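**1/31/25**

Okay friends, a few of you asked why I went quiet this week, and the answer is a gripper. One stubborn right gripper. Get a coffee, because I'm going to take my time with this one.

For anybody new: I work on the software side at Trondholm, mostly on the routine that lets a two-armed robot reach over a desk, pick something up and bring it back without bumping into anything. We do nearly all of it in simulation first. The room is called Wernholm (all our rooms have names like that, I don't pick them) and I've spent so many hours in it that I could find the door in the dark.

So, run 597. The task was as dull as they come. Left arm parks itself up and out of the way, right arm goes out over the desk, closes on an object, comes home. We'd had 88 clean ones in a row and I was already thinking about lunch.

And then the right arm went out and simply kept its elbow low. It dragged its forearm along the desk top on the way back, with no stop, no warning, nothing in the log but a cheerful green line saying the move was complete. In the sim it costs you nothing. On the real one that's a scraped desk if you're lucky and a bent wrist if you aren't.

My first guess was the collision model for the desk. It's a long one, running down the right side, and we'd swapped it in from a shorter version a little while back. I was sure somebody (me, probably me) had left the old box in place, so the planner believed the desk ended sooner than it does.

I checked. The box was right. I checked again the next morning because I didn't believe myself, and it was still right, and I was a bit cross about it!
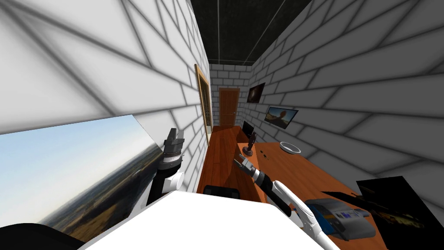 Did you look at the contact filter, wrote Eylül Kurtuluş under my last post, because we lost days to one that was quietly ignoring forearm contacts, and the log looked perfect the whole time.

Eylül, bless you. I had not looked at the contact filter. I'd looked at everything around it, the way you look for your glasses while wearing them.

What I found: the filter has a list of body parts that are allowed to touch things. Fingers are on it, of course, or the robot could never pick anything up. When we moved to the new arm file from Pappas (our nickname for the shared parts library, long story), the link names shifted by one. So the name that used to mean "finger" now meant "forearm." The fingers still worked through a second entry, so every grasp looked fine, and meanwhile the forearm had permission to lean on whatever it liked.

I went back through the saved runs after that, all 1412 of them, with a little script that only asks one question: did the forearm ever touch the desk? I was braced for hundreds. It found 2. Run 597, and one much earlier that I had marked as a pass and never thought of again.

You'd think that would cheer me up, and it did for a minute. But the earlier one bothers me more than the one I caught. The safety check was switched off for that link the whole time, and the arm mostly stayed clear out of good manners. I don't want to be relying on good manners when the real arm is standing next to a person.

The fix itself is short. The filter now goes by a fixed part tag and ignores the link names completely, and if a tag is missing the sim refuses to start. It's annoying, it has already refused to start for me twice before breakfast, and I'm leaving it exactly as it is.

Recep Baysal also talked me into a deliberate bad run at the start of each batch, where we order the forearm straight into the desk and expect a stop. If no stop comes, the batch doesn't go ahead. I grumbled about the extra time and then I saw how quick it was and stopped grumbling.

Nothing moves over to hardware until the whole set has been run again with the new filter, so the demo for Cokance slides into February. They were very kind about it, kinder than I'd have been.

If you keep an allow list anywhere in your own setup, please go and read it today, out loud if you have to. And tell me what you find, I'd love some company!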